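Hanon two-arm kit, right gripper won't close after warm-up
Ticket opened by: Miroslava Moroz
Product: Hanon bench kit, dual arm
Status: Waiting on support

Hi again! Picking this up from my January ticket, which got closed while I was out. Same problem, and I've got a lot more to tell you this time.

Both arms home fine. Left gripper opens and closes all day long. The right one is good for a while and then just stays open - no error, the console says "move complete" and the fingers haven't budged. First time it took 39 minutes, second time 57. I can still jog every other joint on that arm, so it's only the gripper.

What I've tried so far:

Power cycle. Brings it back, but only for up to 60 cycles.
Reseated the gripper cable at both ends. No change.
Went back to the older firmware. No change, and I lost my saved poses (my own fault, I know).
Slowed the handover routine to half speed. Maybe a little better? I wouldn't swear to it.

The routine is the stock handover demo from your Prullach download page. Left arm picks up a small part, both arms come up to the middle, right arm is supposed to take it.

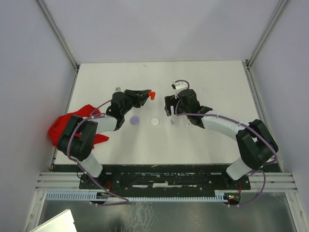 I haven't swapped the two grippers yet because the manual says to re-run calibration afterward, and that eats my whole morning. If you want me to do it, just say so and I will.

Update, 4:15 pm: Michalis Giannakopoulos from your side called (thanks, that was quick!) and asked for the log with motor current turned on. It's attached. I ran it 2 times and the current on the right gripper drops to zero right before it quits, so to me that smells like a driver cutting out. He's checking if there's a spare board at Nirkmont.

Can you also tell me if the swap would void the warranty? I'll leave the kit set up as it is until I hear from you.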